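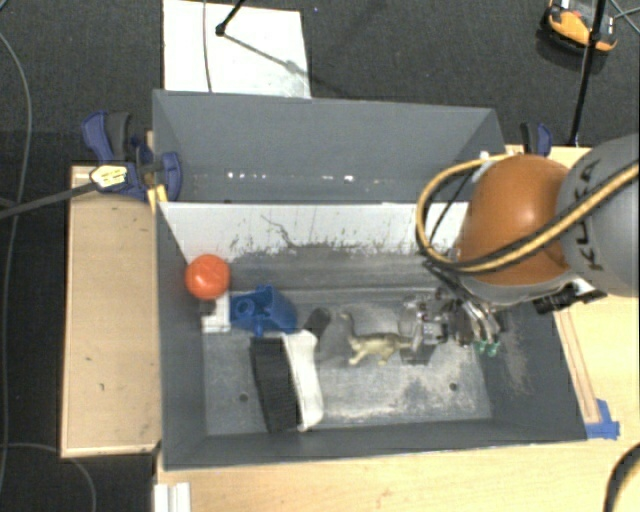 Jayawardena Robotics Workshop - Cell Maintenance Team

Leave the scuffs alone

Every few months somebody from outside the team looks at our picking bin and offers to buy us a new one. The offer is kindly meant. The floor is rubbed pale, the white inner panel is scuffed with dark marks along its lower edge and has a crooked scratch on it, and next to a KUKA arm the whole thing looks like something left over from a garage clear-out. I have turned the offer down three times now. I think worn bins should stay in service far longer than most places let them, and that the time people spend replacing them would be better spent on clamps, cables and notes.

I look after one cell. It has an arm, a multi-fingered hand, a bin and a changing collection of things to pick up: a ball, a brush, a toy dinosaur. The software people call it Vitari, after the project that paid for it. My part is everything that can come loose.

A bin in a cell like this is a measuring tool as much as a container. The arm knows where the floor is only because we taught it. When I set the cell up I touch off at five points, three on the floor and two on the walls, and write the numbers in the book. A new bin means doing all of that again. It also means a floor with a different grip and a different shine, and both of those matter. A ball rolls further on a fresh floor. The fingers skid where they used to catch. Somebody then spends a week asking why the results have changed, and the answer is that we tidied up.

We learned this in February. A replacement arrived from Holier, same part number, same colour, and I fitted it in a morning. It sat 6 mm higher at one corner. I packed it, taught the points again and handed the cell back. Of the next 156 picks, 80 failed. The bin we had taken out was still under the bench, so I put it back, and it has been there ever since. Holier were decent about it and took theirs away.

The other reason for keeping a marked bin is that the marks are useful. Scuffs along the bottom of the panel tell me the fingers are going in low near the wall. If the floor is rubbed more on one side than the other, that is where the hand does most of its work, and I can go and look at whether the objects really need to end up there so often. A long single scratch is worth a question to whoever was running the cell. I take a photograph at the start of each month and lay it next to the last one. It takes less time than reading the fault log and has caught two bad approach paths that the log had nothing to say about.

People do object to this, and some of the objections are fair. A bin with a crack in it should go, the same day. So should one that flexes when the hand presses on it. Camera work can suffer when the background gets patchy, and if the vision people tell me a pale area is being picked up as an object I will listen to them. I also accept that visitors notice. I would still sooner explain a scratch to a visitor than explain a change of bin to the people using the data.

What I would spend the money on is holding things still. The bin is clamped to the table and I think that is the right way to do it. Bolting looks more serious, but clamps come off without tools when a part goes down the back, and you can see at a glance whether a jaw has crept. Check them with your hand before the first run, every time. Put tape down on the bench by a corner, so that a bin which has been knocked can be put back near enough before you touch off again. Blue tape is fine. It peels cleanly and shows up on wood.

Then the cables. On our arm the bundle loops over the joint housing, and that loop is the part of the cell I worry about most. It needs enough slack for the wrist to turn through its full travel and not so much that it drops towards the bin or hooks on a clamp handle. Dimeritz, who fitted the original dressing, left it too tight. I let it out by hand, ran the arm at its slowest speed through every pose in the book and watched the loop the whole way. I do the same after any change to the program, even a small one. It is dull work and takes most of an hour.

None of this shows in a budget request. A new bin does - it has a part number, it arrives in a box and it looks like progress when it is on the table. Half a day of somebody checking slack and writing down five points looks like nothing at all, and it is usually the first thing dropped when the diary fills up. I would like that the other way round. The request form for next year has a line for consumables, and I have left the bin off it again.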